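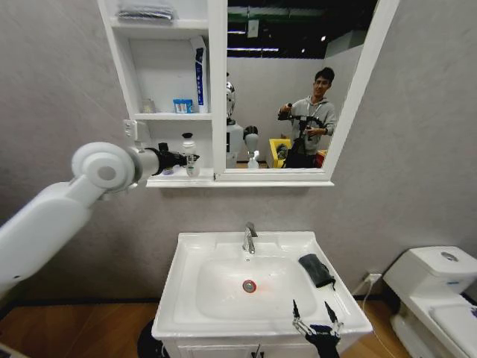

Two Bottles and a Sink

The student robotics club at Lellwood has spent its spring on a bathroom. The Drokcombe contest pays 200 points for tidying one, and so every practice is bottles, shelf, sink, cloth. I am not sold. A student can learn a lot about one shelf and very little about robots.

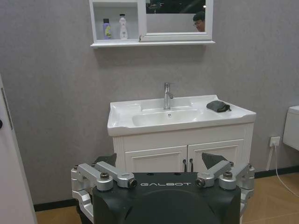

Jurka wrote back after I said so in April: you try it, a small bottle on a narrow ledge is harder than any maze we ever ran.

Fine, it's hard. So is parallel parking, and we don't give out 8 credits for it.

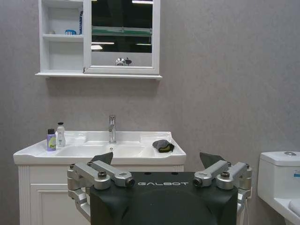 Bathroom task, Lellwood robotics club

My complaint is with the scoring. Two points for writing down what went wrong, and the rest for where things end up. Kids read a score sheet faster than adults do. They'll drill the same reach all term and skip the notebook.

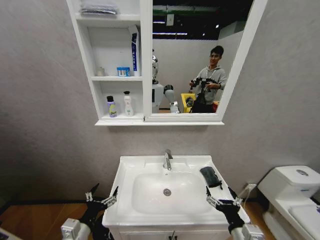

Tapley dropped its contest team and kept the class, with a written report every month. I'd like to see Lellwood try that for a year.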